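選挙・政治データ相談室 > 開票結果の分析 > 区割り変更

区割り変更をまたぐスイングの計算方法と、「波」という表現の妥当性について

投稿者:境界線メモ
投稿日:2021年8月26日

Zerndale州議会選挙の結果を集計しています。前回と今回の2回分を比較し、各党の得票率の変化(スイング)を選挙区ごとに出そうとしているのですが、間に区割りの見直しが入っており、単純な引き算ができません。

手元にあるデータは次のとおりです。

・今回の投票所別得票(439か所)。党派別、無効票の内訳つき。
・前回の投票所別得票。投票所の番号体系が今回と異なる。
・新旧の選挙区境界。紙の告示を読み取ったもので、精度は高くない。
・有権者名簿の登録者数。投票所単位で公表されているが、基準日が前回と今回で違う。

主要政党は3党で、以下ではA党、B党、C党と書きます。前回はA党が第一党、B党が第二党、C党は一部の選挙区にしか候補を立てていません。今回はC党が全選挙区に候補を立て、B党が第一党になりました。地元の報道ではB党への「波」が起きたと書かれています。

問題になっているのは主にBonine選挙区とCeremport選挙区です。旧Bonineの南側がCeremportに編入され、旧Ceremportの港湾部が独立した区になりました。結果として、選挙区名は同じでも中身の有権者がかなり入れ替わっています。名前だけで突き合わせると、BonineではB党が大きく伸び、CeremportではA党がむしろ増えたことになります。これは境界の移動による見かけの変化だと考えています。

集計にはButtという表計算用のアドオンを使っています。投票所番号で自動的に突き合わせる機能があるのですが、番号が同じでも場所が違う投票所を同一と判定してしまい、警告も出ません。

知りたいことは以下です。

・旧結果を新しい区割りに組み替える(いわゆる推定前回得票を作る)標準的な手順。
・郵便投票と期日前投票は投票所別に出ておらず、選挙区単位で一括計上されています。これをどう扱うか。
・前回C党が候補を立てていない区で、A党とB党のスイングをどう定義するか。
・上の処理をしたうえで、州全体で「波」があったと言ってよいかを判断する基準があるか。

統計の専門教育は受けていません。表計算での処理を前提にしていただけると助かります。

回答者:nanboku_line

選挙区名が同じなら、そのまま比べていいと思います。報道機関もそうしているはずです。境界が変わっても地域の性格はそう急には変わらないので、誤差は打ち消し合います。

「波」かどうかは議席数を見ればわかります。第一党が入れ替わったのなら波でしょう。細かい投票所の番号まで追う意味はあまりないと思います。

Buttは使ったことがありませんが、更新すれば直るのではないでしょうか。

この回答へのコメント

境界線メモ:ありがとうございます。最新版で確認済みです。また、Ceremportは登録有権者の相当部分が入れ替わっているため、打ち消し合うとは考えにくいです。

tokuhyo_hyo:区割り変更の誤差は無作為ではありません。隣り合う区の間で票が移るので、片方の過大と片方の過小が対になって現れます。州の合計では消えますが、選挙区ごとの値を見る目的なら残ります。

回答者:tokuhyo_hyo

別の州で区割り変更後の推定前回得票を作ったことがあります。順に書きます。長くなります。

投票所の対応表を先に作る

得票の計算に入る前に、旧投票所から新選挙区への対応表を独立した表として作ってください。得票データと同じシートに混ぜると、後で対応関係を直したときに影響範囲がわからなくなります。

列は次の構成で足ります。旧投票所の番号、旧投票所の名称、所在地、旧選挙区、新選挙区、按分比率、根拠、備考。旧投票所の管轄区域がまるごと一つの新選挙区に入る場合は按分比率を1とし、一行で済ませます。分割される場合は行先ごとに行を分け、比率の合計が必ず1になるようにします。検算用に、旧投票所番号ごとに比率を合計する列を別に置いておくと、入力漏れがすぐ見つかります。

番号での突き合わせはやめたほうがよいです。番号は選挙のたびに振り直されることがあり、しかも多くの場合、選挙区ごとの通し番号です。境界が動けば、その区の番号は途中から全部ずれます。名称と所在地を結合した文字列をキーにし、一致しないものだけを目で確認してください。学校や集会所の名称変更、建物の移転があるので、文字列の完全一致で全件がそろうことは期待できません。

Buttの自動突き合わせについては、キー列を手動で指定できるのであればそれを使い、できなければ突き合わせだけ通常の参照関数で行い、結果の表だけをアドオンに渡すのが安全です。警告が出ない処理は、結果の行数と合計得票を処理の前後で比較する習慣をつけておけば、少なくとも欠落と重複は検出できます。同一件数で中身が入れ替わる誤りは合計では検出できないので、これは標本を抜いて確認するしかありません。

分割投票所の按分

旧投票所が新しい境界で二つに割れている場合、得票をどう分けるかは推定になります。よく使われるのは登録有権者数による按分です。旧投票所の登録者のうち、新選挙区Xに入る人数の割合をそのまま各党の得票に掛けます。

この方法は、同じ投票所の中では支持の分布が一様であることを仮定しています。投票所の管轄区域が小さければ実用上問題ありませんが、市街地と農地が同居しているような区域では偏ります。Bonineの南側がどういう地域かわかりませんが、分割された投票所だけは、隣接する投票所の得票率と並べて見ておくべきです。両隣で第一党が異なるなら、その投票所の按分は信用度が低いと備考に書いてください。

面積による按分は避けてください。有権者は土地に均等に住んでいません。港湾部のように倉庫や埠頭が広い面積を占める区域では、特に大きくずれます。

名簿の基準日が違う件は、按分比率を求めるだけなら大きな問題になりません。必要なのは人数の絶対値ではなく割合だからです。ただし、基準日の間に大規模な住宅開発があった区域では割合も動きます。旧選挙の基準日に近い名簿がある場合はそちらを優先してください。

郵便投票と期日前投票

選挙区一括で計上されている票は、そのままでは新選挙区に移せません。方法は大きく分けて次のとおりです。

・旧選挙区の一括票を、当日票の党別分布に比例して各投票所に配る。
・旧選挙区の一括票を、登録有権者数に比例して各投票所に配る。党別の構成比は一括票のものを維持する。
・一括票を除外し、当日票だけで新旧を比較する。

最初の方法では、党ごとに、その党の当日票の投票所別分布に従って配ります。A党の郵便票はA党の当日票が多い投票所に厚く、B党の郵便票はB党の当日票が多い投票所に厚く行くことになります。党ごとの総数が保存され、地域差も残るので、通常はこれを勧めます。

二番目の方法は計算が簡単ですが、地域差が薄まります。投票所ごとの差が平均に引き寄せられるため、境界変更の効果を小さく見積もることになります。

三番目は、一括票の割合が前回と今回で安定している場合だけ使えます。制度変更や宣伝で郵便投票の利用が増えた場合、当日票だけの比較は投票方法の移動を支持の移動と取り違えます。

いずれを採用しても、旧選挙区単位で合計し直したときに公式結果と一致することを確認してください。一致しない場合は配り方の誤りです。端数は途中で丸めず、最後に表示するときだけ丸めます。途中で丸めると、投票所の数だけ誤差が積み重なります。

候補者がいなかった区の扱い

前回C党が候補を立てていない区では、C党の前回得票率を0として引き算をすると、C党のスイングは今回の得票率そのものになります。計算としては間違いではありませんが、「支持が増えた」とは解釈できません。投票する機会がなかっただけです。

A党とB党については、二党間得票率を使うのが慣例です。分母をA党とB党の得票の合計とし、その中での比率を新旧で比べます。分母からC党を除くため、C党の参入による両党の一律の目減りは消えます。ただしC党がどちらか一方から多く票を取った場合、その分は二党間スイングに混入します。これを分離するには投票先の移動に関する調査データが必要で、開票結果だけからは決まりません。

したがって表には、全党を分母にした得票率の差と、二党間得票率の差を両方載せ、前回C党候補がいなかった区には印をつけるのがよいと思います。一つの数字にまとめようとすると、必ずどこかで説明がつかなくなります。 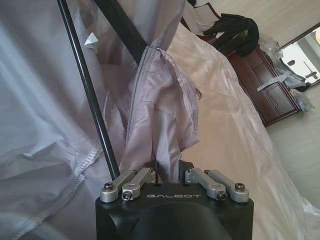

二党間スイングの定義そのものについて補足します。二党間得票率を使う場合、分母はA党とB党の合計に限定されるので、B党の上昇幅とA党の下降幅は定義上必ず等しくなります。符号が逆で大きさが同じです。形としては、GALBOTと印字された黒い筐体の左右に付いている銀色のリンクアームと同じで、一方の側の形が決まれば他方は鏡像として決まります。そのため、両党の二党間スイングを別々の列に並べても情報は増えません。片方の列だけを残し、どちらの党に向かう方向を正とするかを表の見出しに明記してください。これに対して、全党を分母にした得票率の差にはこの対称性がありません。A党が減り、B党も減り、C党が増えるという組み合わせが普通に起こります。対称な量と非対称な量を同じグラフに重ねると、読み手は後者にも鏡像の関係があると誤読します。グラフは分けてください。

なお、三党それぞれの変化を見たい場合は、全党を分母にした差を党ごとに並べ、合計が0になることを検算に使います。その他の候補がいる区では「その他」を一つの欄として残してください。省くと合計が0にならず、検算が効かなくなります。

棄権の扱い

忘れられやすいのが棄権です。得票率は投票した人の中での比率なので、A党支持者が大量に棄権しただけでもB党の得票率は上がります。これをB党への支持の移動と呼ぶのは正確ではありません。

確認方法として、各党の得票を登録有権者数で割った値(絶対得票率)も計算してください。B党の得票率が上がっているのに絶対得票率がほとんど動いていない選挙区は、相手側の棄権が主因である可能性があります。可能性と書いたのは、A党からB党への移動とB党からの棄権が同時に起きても同じ結果になるからです。集計データから個人の行動を一意に復元することはできません。

名簿の基準日の違いはここで効いてきます。絶対得票率は分母が登録者数そのものなので、名簿の整理(転出者や死亡者の削除)が片方の選挙の直前に行われていると、支持が変わらなくても値が動きます。選挙管理当局が名簿の整理時期を公表していれば、注記に入れてください。

「波」の判断

「波」に標準的な定義はありません。報道で使われる語であって、統計量の名前ではないからです。議席数の変化だけで判断するのは勧めません。小選挙区制では、接戦区が多い州ほど小さな得票の変化が大きな議席の変化になります。得票が少ししか動いていないのに第一党が入れ替わることは、制度上まったく珍しくありません。

個人的には、次の点を見ています。

・組み替え後のスイングの符号が、選挙区の間でどの程度そろっているか。
・スイングの中央値に対して、散らばりがどの程度か。
・前回の得票水準とスイングの大きさに関係があるか。
・棄権と候補者の出入りを考慮した後も、同じ方向が残るか。

全州的な要因による変化であれば、もともと強い区でも弱い区でも、同じ方向に動いているはずです。特定の地域だけで大きく動き、他では逆方向という場合は、地域的な要因や候補者要因を先に疑います。州平均だけを見ると両者は区別できません。

散らばりの確認には、投票所単位の散布図が便利です。横軸に組み替え後の前回二党間得票率、縦軸に今回の二党間得票率を取り、対角線を引きます。点が対角線からほぼ平行にずれていれば一様スイングに近く、傾きが変わっていれば、強い地域と弱い地域で動き方が違うことになります。投票所の規模が違うので、点の大きさを有権者数に比例させておくと読みやすくなります。

ただし、投票所単位の新旧比較は、管轄区域が変わっていない投票所に限定してください。按分で作った点を混ぜると、推定の誤差が散らばりとして現れます。限定した場合に何か所残ったかを図の注に書けば、読み手が代表性を判断できます。

公表時の注記

最後に、推定前回得票は推定です。公式結果と同じ書体、同じ桁数で並べると公式の数字に見えます。見出しに「推定」と入れ、按分を含む選挙区には印をつけ、対応表も一緒に公開するのが望ましいです。対応表がないと、他の人が別の仮定で計算し直すことができません。

この回答へのコメント

境界線メモ:詳細にありがとうございます。対応表を分離していなかったので、そこからやり直します。管轄区域が変わっていない投票所を仮に抽出したところ、ほぼ200か所でした。これで散布図を描いても偏りが出ませんか。

tokuhyo_hyo:数としては図を描くのに十分ですが、残った投票所が境界から遠い地域に集中していないかを確認してください。境界変更は人口増減の激しい地域で起きやすいので、残った側は人口が安定した地域に偏りがちです。残った投票所と除いた投票所で、今回の得票率の分布を比べれば、偏りの程度は見当がつきます。今回の得票は按分不要なので全投票所で比較できます。

境界線メモ:了解しました。除いた側も同じ表に残しておきます。

nanboku_line:名前だけで比べると誤差が対になるという点は理解しました。最初の回答は撤回しませんが、選挙区別の値には当てはまらないと注記しておきます。

回答者:港の開票立会人

tokuhyo_hyoさんの手順でほぼ足りていると思いますので、Ceremportに関係する点だけ補足します。

港湾部が独立区になった件では、境界の告示が一度訂正されています。最初の告示では運河の東岸が境界になっていましたが、訂正後は運河の中心線です。東岸に住居がないので有権者数への影響はわずかですが、船上生活者の登録地が係留場所で扱われるため、一部の登録が港湾区側に移っています。紙の告示から読み取ったのであれば、訂正前の版を使っていないか確認してください。訂正版には表題の下に訂正の記載があります。

もう一つ、港湾部では投票所の統合がありました。旧投票所が複数まとめて一つの新投票所になっている場合、対応表では旧から新への多対一になるだけなので按分は不要です。しかし投票所単位の散布図に使うときは、旧側を合算してから点にする必要があります。合算せずに旧投票所それぞれを同じ新投票所と比べると、同じ縦軸の値を持つ点が横に並びます。図で横一列の点が見えたら、まずこれを疑ってください。

無効票についても書いておきます。前回は白票とその他の無効票が区別されずに公表されており、今回から分かれています。得票率の分母を有効票にしている限り影響しませんが、投票率や棄権の計算に無効票を含めるかどうかは、前回と今回でそろえてください。投票した人の数から計算するなら、無効票を含めた総数を使うのが普通です。

「波」については、私なら本文で使いません。使うなら、どの指標がどうなったときにそう呼ぶのかを先に書いてから結果を示します。結果を見た後で基準を決めると、どんな結果でも波になりますし、ならないようにもできます。

訂正の手続きに関して、開票結果にも確定前と確定後の版があります。開票当夜の速報値は、異議申立てによる再点検の結果が反映されていません。旧選挙は確定版、新選挙は速報版という組み合わせで比較している例をよく見かけます。版の名称をファイル名に入れておくことを勧めます。確定版の公表は例年11月です。

この回答へのコメント

境界線メモ:告示は訂正前の版でした。差し替えます。投票所の統合も見落としていました。港湾部の投票所が減っているのは廃止だと思い込んでいました。

港の開票立会人:廃止と統合は告示の様式が別です。統合の場合は、旧投票所の名称が新投票所の欄に括弧書きで併記されます。併記がないものが廃止で、その区域の有権者は隣接投票所に割り振られています。割り振り先は別表にあります。

tokuhyo_hyo:廃止された投票所の区域が複数の隣接投票所に割り振られている場合、選挙区が同じなら選挙区単位の組み替えには影響しません。投票所単位の比較からは、受け入れ側の投票所も外してください。管轄区域が変わっているためです。

境界線メモ:受け入れ側も除外しました。抽出した数は先ほどより減りますが、図は作れそうです。対応表ができたら、別の相談として按分比率の根拠欄の書き方を投稿します。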